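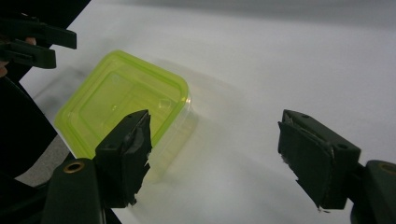
Oratile Masilela has written in the margin of the previous entry that the lids ought to be stored on the boxes and not beside them, and that the present practice of nesting the boxes and standing the lids in a rack is the cause of most of the poor fits reported to the store. The remark is entered first as it bears on everything below. It is neither accepted nor rejected at this stage.

Workshop notebook, food storage bench. January, begun shortly after nine in the morning.

Subject: clear food boxes with lime-green lids, closing and opening, and arrangements for drying and storage.

Background for colleagues joining at this point. The Nallelard kitchen uses these boxes for portioned cooked food, cut vegetables and opened dry goods. They replaced the older Skimska tubs, which had opaque lids and were withdrawn after repeated complaints that staff could not see what was inside without lifting the lid. The green plastic lets enough light through to show whether a box is full or empty when looked at from above, and the kitchen has asked that this be kept in any future order. The nominal capacity is 800 ml. The issue sheet shows 147 lids, and the figure for box bodies does not agree with it. That discrepancy is being dealt with separately and is not pursued in this entry.

The kitchen's complaint is that some lids, once washed, go down on three corners and lift at the fourth. The lids in question are returned to the bench with a strip of paper tape and the word "corner". No distinction has been made by the kitchen between lids that will not close and lids that close and later spring up. I have asked for this to be recorded in future.

Procedure. Each lid is offered to a body that is known to be sound, with the body standing on the white bench top. One corner is seated, then the corner diagonally opposite, then the other two. Pressure is applied with the flat of the thumb near the rim. The centre of the lid is not pressed. Pressing the centre was the habit at this bench until last autumn, and it gave favourable results which the kitchen could not repeat, for the good reason that it forces air out and holds the lid down for a time whether the rim is seated or not. Results recorded before that change should be read with this in mind.

After closing, the box is left to stand, turned on its side, and then turned back. The lid is inspected at each corner. It is then removed, again beginning at a corner, and inspected on its underside.

First group, lids taken dry from the rack. These were generally satisfactory. Two were stiff at the first attempt and easy at the second. One would not seat on the reference body but went down without difficulty on another. I have marked the reference body on its base with pencil and will compare it against an unused one when the store is next open. It is possible that the body we have been treating as sound is slightly spread at the top from use.

Second group, lids straight from washing. Less satisfactory. Water held in the channel under the rim prevents the last part of the lid from going home, and when the lid is pressed the water comes out along the side and gives the impression of a leak. Shaking the lid does not clear the channel. Drawing the corner of a cloth round it does. This ought to be put on the card above the sink in plain terms. My suggested wording is "Dry the groove before closing". Any shorter wording that the kitchen prefers will be acceptable.

Third group, lids from the cold room. A set of boxes was filled with cooked rice, 462 g to each, closed at the bench and left in the cold room for nearly 80 minutes. On return, the lids were stiffer to remove, and one had drawn down slightly in the middle. No corner had lifted. The rice was warm when the boxes were closed, against the kitchen's own instructions, as it had been delivered late and there was no time to let it cool. The drawing down may be attributed to this. The trial should be repeated with food at the proper temperature before anything is said to the kitchen on the matter.

A difficulty in handling was noted during the third group and applies to the others also. With a full box, the natural way to open it is to hold the body in one hand and pull the lid away with the other. With an empty box the same movement tends to squeeze the body, and the long side bows inward a little, which loosens the lid along that side and tightens it at the ends. The person opening the box then pulls harder at the ends. I consider this a more likely cause of lifted corners than the dishwasher, which has been blamed in several earlier entries without much evidence.

It follows that the empty boxes should be held close under the rim, where the body is better able to resist, and that the lid should be eased at a corner before any pull is made.
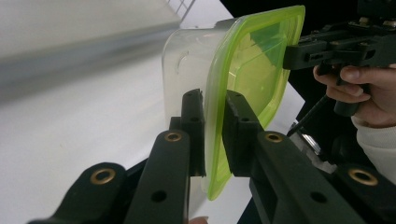 The same grip serves for closing, provided that the fingers are kept clear of the underside of the lid. Colleagues with smaller hands have found it easier to stand the box on the bench and steady it with the forearm. There is no objection to this, and the card should not insist on one method.

On the question raised by Oratile Masilela. There are arguments on both sides and the bench should set them out before the kitchen is asked to change anything.

Lids kept on the boxes would always be at hand and would always be of the right size. The kitchen also uses the flat Hustura trays, whose lids are close enough in size to be mistaken for these by anyone in a hurry, and a mistaken lid forced on to a box is likely to be damaged. A closed empty box also keeps out dust. Against this, closed boxes cannot be nested, and the shelf over the preparation table will not take the present stock unless they are. A box closed while damp will smell stale when it is next opened. I have opened enough of them at this bench to regard the point as settled.

Lids kept in the rack dry well and take up little room. They do lean, however, and the ones at the end of the row carry the weight of the rest. I laid a straight edge across several lids from the end of the row and found a slight bow in some of them. I found the same in a lid from the middle of the row, which weakens the case. The rack was made in this workshop from an old Viklund plate stand and the spacing was never intended for lids. Closer dividers would keep them upright. There is suitable strip left over from the drawer repairs, and the work could be done in an afternoon.

A middle course would be to rest the lids loosely on the boxes, upside down, until dry, and to close them only when they are put away. This was tried informally last year. It occupied the whole of the draining surface and was abandoned after complaints. I mention it so that it is not proposed again without some thought as to where the boxes are to stand.

Staining. Tomato leaves a faint orange cast on the clear bodies and turmeric leaves a strong one. The green lids hide the first almost entirely and show the second as a dull patch. Leaving the bodies in daylight by the window has some effect. I have placed one stained body on the sill with a piece of card over half of it and ask that it be left undisturbed. It is not to be used for pencils.

Labels. The kitchen writes on tape and puts the tape on the lid. When lids and boxes are parted for washing, any tape that survives goes back on to the wrong contents. I recommend again that labels be placed on the short side of the body. The recommendation has been made before and was not taken up, the objection being that labels on the side cannot be read when the boxes are packed tightly in the cold room. If the boxes were shelved with the short side outward the objection would fall away. I have asked for the use of one cold room shelf to try it.

Matters outstanding from this session:

Compare the reference body with an unused one from the store.
Repeat the cold room trial with cooled rice, same fill weight.
Cut dividers for the lid rack and fit them to one half only, leaving the other half as it is for comparison.
Agree wording for the card above the sink.
Ask the kitchen to mark returned lids "will not close" or "springs up".

Added in the afternoon. The kitchen has sent down a further bag of lids marked "corner". On a first inspection, several of them belong to the Hustura trays. These have been sent back up with a note, and the remainder are on the bench under a clean cloth for the next session.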